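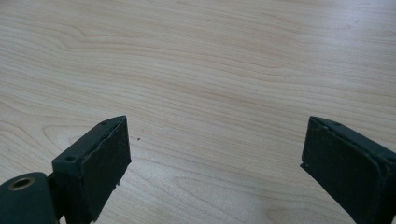

Le plateau et ses veines

4 février 2019

Je crois que je suis tombée amoureuse d'une table, c'est grave ? Celle-ci a un bois tout clair, presque crème, avec des veines miel qui partent en longues vagues et qui s'arrondissent par endroits comme des anneaux. Je passe la main dessus en réfléchissant (mauvaise habitude, je sais). À la maison, notre vieille table Gandix a 13 ans et des ronds de tasse partout, alors forcément je compare !

Côté linge, on a plié, replié, puis j'ai cédé au panier. Tout en vrac dedans, tant pis. Ça me rappelle qu'il faut que je trie mes torchons avant mars – j'en ai une pile qui ne tient plus dans le placard et je continue d'en acheter.
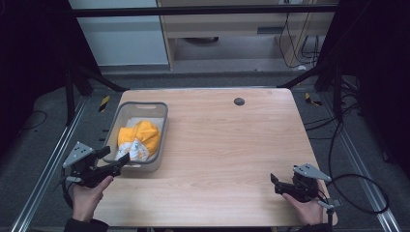 Le panier gris, le tissu jaune orangé et le blanc à motif pâle

J'aime bien ce jaune, il réchauffe tout ce gris. Je me verrais bien en faire des serviettes. J'ai regardé chez Flodon en rentrant, presque 90 euros le coupon, non merci ! Je tenterai Devivis la semaine prochaine. Ce soir soupe, bain, et au lit avec mon livre – il me reste 300 pages.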